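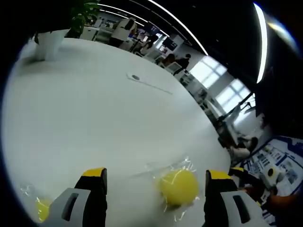

Home Destinations Getting Around Ask the Community Sign in

Two nights in Notley without a car – worth it?

We're touring in November and I've pencilled in two nights at Notley on our way up to Famaris. My sister and I don't drive, so it would be the coach both ways. I've read that the town is rather spread out and that the hostel is a fair walk from the stop, which worries me a little as we get in after dark (and I always pack far too much!). Has anyone managed it on foot, and is there enough to fill two days?

Grivance
9 replies hidden · 435 views

Hutapea
Oh, do go! We had a lovely time there, and we're not great walkers either. The hostel is uphill from the coach stop but the pavement is lit the whole way, and it took us about 25 minutes with rucksacks and a stop to admire somebody's cat. Ring them beforehand if you'll be late, as the desk shuts early out of season – they left our key in a little box by the door. For your full day I'd take the river path out to the old mill and come back through the market. The café by the bridge does a very good soup.

Was this helpful? 5

notleybound
one night is plenty. shops shut early in winter. go to Famaris sooner

Was this helpful? 0

Share Follow this thread Report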